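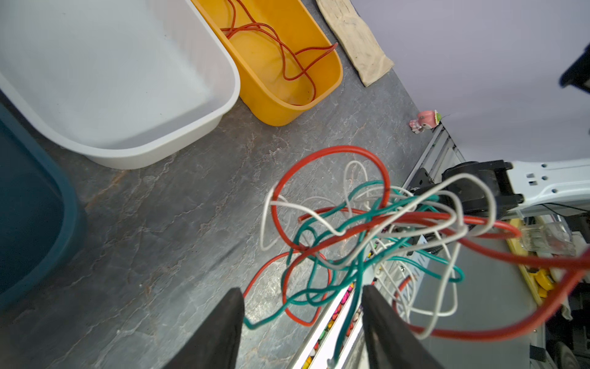

Cable swap fills the old library basement in Hernmont

I went down to the Hernmont cable swap this April meaning to stay for ten minutes, and of course I came home two hours later with a bag full of cords I may or may not need. If you missed it, the idea is simple. You bring the cables you're not using, you take the ones you want, and whatever is left at four in the afternoon goes off to the recycler in Cokthorpe.

Turnout was great! Anqi Dong, who started the swap three years ago out of her own garage, told me 51 households signed in before lunch. Last year's total for the whole day was smaller than that, so she was pretty happy (and pretty tired).

The load going to Cokthorpe came to 2645 pounds, counting the old printers and dead toasters people dropped off at the side door. Anqi had been hoping for some 4000, but she says plenty of good stuff went home with new owners first, and I believe her -- I saw a man leave with nine phone chargers. 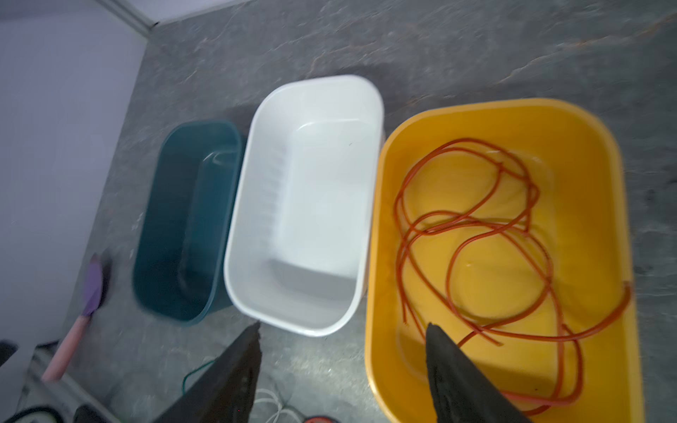
My own haul was two extension cords and a very long speaker wire. I also learned a thing or two at the sorting table, where Qianru Fang was showing people how to wind a cord so it doesn't kink. You give every other loop a half twist the opposite way. I've been doing it wrong since college, and my garden hose is next.

She also asked me to pass along that frayed cords shouldn't go in the swap pile at all. Tape a note on them and hand them in separately. Same goes for anything with a battery in it, which Cokthorpe takes on a different truck.
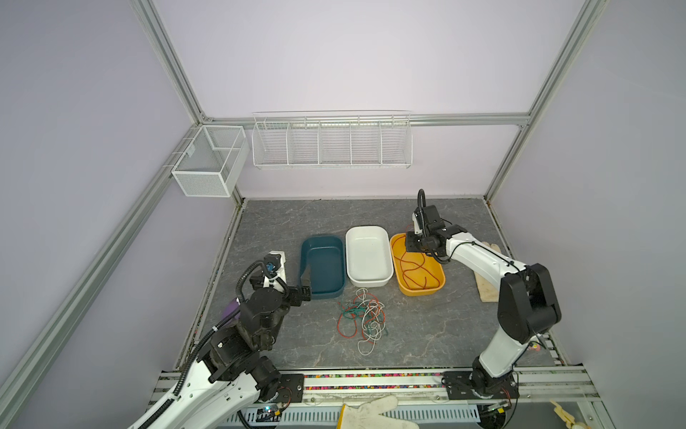
The bake table run by the Núñez Street neighbors did well too, and the lemon bars were gone by eleven (I got one, sorry). Money from that goes toward the truck rental.

The next swap is planned for October, same basement, doors at nine in the morning. Parking on Grumau Avenue fills up fast, so walk if you can -- or bring a wagon like the smart people did.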